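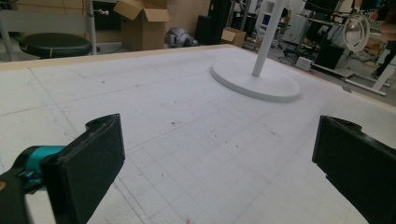
Plaklow Robotics Club · Bench Notes and Opinions

I'll say it again, because Tetteh Agyeman and I argued it well past closing: stop wiping the grid off the table! Every time a gripper comes back from repair, someone wants a spotless white top first. Fine, clean up the grit. But leave the gray lines alone, and leave my pencil marks too (they're ugly, I know).

When I put fingers back on, I want a straight line under them. I open the gap, look down through it, and if one pad sits crooked against a line I can tell before I've powered anything. Our setup sheet has 212 steps and I'd trade half of them for that one look.

Tetteh says a proper fixture does the job better. Sure, and the Murakami fixture takes nearly 3 hours to set up. I've got pads to check and a mount screw that likes to back out. Sena Laryea wants to redraw the grid in June with darker ink, and she has my vote. Just go around the pole stand, please, I like it where it is.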